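Bodano stoppt Zweiarmbetrieb im Versuchslabor Stutetti nach Ausfall der Greiferrückmeldung

Stutetti, im Dezember — Die Bodano GmbH hat den Zweiarmbetrieb an einer Versuchszelle ihres Labors vorläufig eingestellt. Während eines Dauerlaufs meldete ein Greifer keine Positionswerte mehr, die Steuerung fuhr den Arm jedoch fast 30 Sekunden weiter. Der Lauf wurde über den Not-Halt beendet. Personen kamen nicht zu Schaden. 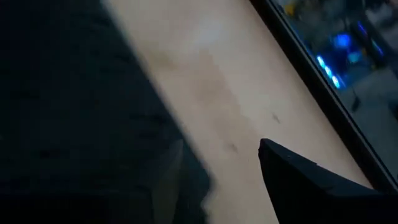

Greiferfinger über der Tischfläche der Versuchszelle

Nach bisherigem Stand der Prüfung liegt die Ursache in der Signalleitung zum Greifer. Ein Steckkontakt löste sich unter Zugbelastung, und die Überwachungssoftware Zernunik wertete den letzten gültigen Messwert weiter als aktuell. Der Grenzwert für veraltete Signale lag bei 500 Millisekunden, war nach einer Aktualisierung aber nicht aktiv.

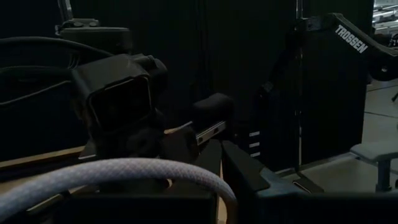 Maßnahmen

Der Grenzwert ist wieder aktiv und wird bei jedem Start abgefragt. Die Leitungsführung an den Greifern wird mit dem Zulieferer Sproģis überarbeitet — einschließlich Zugentlastung und verriegelter Stecker. Bis zum Abschluss der Prüfung ist nur Einzelarmbetrieb mit verringerter Geschwindigkeit zulässig.
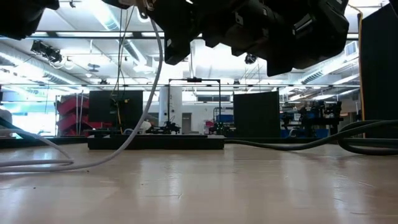 Greifer, Kabel und Arbeitstisch im Labor

Zwei weitere Zellen mit gleichem Softwarestand wurden vorsorglich abgeschaltet. Der Prüfbericht wird den Projektpartnern nach Abschluss der Messungen zugestellt.

Pressekontakt: Bodano GmbH, Technische Kommunikation, Stutetti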